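Section 4: Setting Up the Washing-Up Area

Applies to all Grilldale rental kitchens
Revised 2018-01-03

156 shares
12 comments

4.1 Before you start

The kitchens at Grilldale have no dishwasher. Dishes are washed by hand in a portable basin, which can be used in the sink or on the counter next to it. This section covers where to put the basin, how to fill it, how to wash and dry a normal load, and how to leave the counter when you are done.

You will need:

- One plastic basin with a handle loop
- One or two mixing bowls for rinsing
- Dish soap (the refill bottle is under the sink)
- A dish brush or sponge
- Two clean dish towels
- The Skiletti folding rack, stored flat beside the refrigerator

If any of these are missing, check the pantry shelf first. Guests often put the rack away there.

4.2 Clearing the counter

1. Move food, paper and small appliances to the other side of the kitchen. Unplug the kettle and the toaster before you move them.

2. Wipe the counter with a damp cloth. Crumbs and grit are hard to see on a speckled surface, so run your hand over it when you finish. Anything rough under a full basin can scratch the plastic.

3. Dry the counter with a towel. A basin slides easily on a wet surface.

4. Fold one dish towel in half and lay it where the rack will go.

CAUTION: Do not use bleach, oven cleaner or scouring powder on the counter. Use dish soap and warm water only. For dried-on food, lay a wet cloth over the spot for 12 minutes and wipe again.

4.3 Placing the basin

1. Set the basin toward the back of the counter, with the long side facing you if there is room. Leave a hand's width between the basin and the wall if you plan to put a rinse bowl behind it.

2. Turn the handle loop to the side you will lift from. The loop is meant for carrying an empty basin or hanging it up. It is not strong enough to lift a full one.

3. Leave open counter to the left of the basin for dirty dishes and put the rack on the right. If you are left-handed, reverse this.

4. Check that no part of the basin hangs over the front edge.

NOTE: In the two smaller apartments the counter is too short for both the basin and the rack. Put the basin in the sink instead and use the whole counter for drying.

4.4 Filling

1. Fill the basin where it stands, using a pitcher, or fill it halfway in the sink and carry it over with both hands under the rim.

2. Use water as hot as your hands can stand comfortably. The heater is set to 50 degrees Celsius at the tank, so run some cold in with it.

3. Add one short squeeze of dish soap. More soap only means more rinsing.

4. Fill a bowl with clear, warm water for rinsing. Change it when it turns cloudy.

CAUTION: Never pour boiling water straight from the kettle into the basin. The plastic will soften and the bottom may warp. Basins that rock on a flat counter have usually been damaged this way and should be replaced.

4.5 Washing

1. Scrape plates into the trash. Do not scrape them into the basin.

2. Wash in this order: glasses, silverware, plates, serving dishes, pans.

3. Keep knives out of the basin. Wash each one separately, holding it by the handle, and lay it on the towel with the blade facing away from you.

4. Dip each piece in the rinse bowl and stand it in the rack. Plates go in the slots. Glasses go upside down along the outer rail.

5. Empty and refill the basin before you start on greasy pans.

NOTE: The pans from the Kurtuluş set have a nonstick coating. Use the sponge on these. The brush is too stiff.

4.6 Emptying and resetting

1. Tip the water slowly into the sink. If the basin is on the counter, bail out half of it with a cup first.

2. Rinse the basin, wipe the inside, and check the corners for grease.

3. Put the basin back on the counter against the wall side, right way up, with the bowl behind it. Leave the rest of the counter clear. 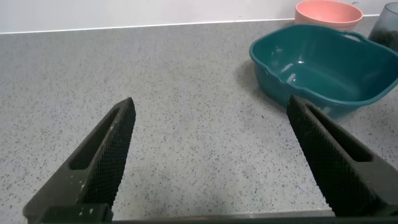

4. Hang both towels over the oven rail to dry. Put used sponges in the cup by the faucet.

5. Fold the rack once it is dry and return it to its place beside the refrigerator.

CAUTION: Do not stack the bowl inside the basin while either one is wet. The two can stick together, and forcing them apart may crack the rim.

4.7 Weekly care

Once a week, wash the basin and bowl with fresh soapy water, inside and out, including the underside of the handle loop. For tomato or curry stains, spread a paste of baking soda and water over the mark, leave it overnight and rinse. Light stains usually fade. Dark ones may stay, and they do no harm.

For a cloudy film from hard water, mix 200 milliliters of white vinegar with the same amount of warm water. Wipe it around the inside of the basin and rinse well. Keep vinegar off the counter, and wipe up drips right away.

4.8 Common problems

Basin slides when you scrub: Empty it, dry the underside and the counter, and start again. A thin rubber mat also works.

Water on the floor: The basin is too full. Keep the water at least three fingers below the rim.

Dishes feel greasy after drying: The water was too cool or had been used too long. Wash them again in fresh water.

Rack leaves marks: Check the rubber feet. Spare feet are in the small Erport box in the top drawer, and they push on by hand.

Basin smells: Leave it upside down on a dry towel overnight with one edge propped up so air can get in.

Replacement basins and bowls are kept in the hall closet, and the stock is checked every February. Colors vary. Take whichever one is on top and leave the damaged one on the closet floor.

Continue to Section 5: Trash and Recycling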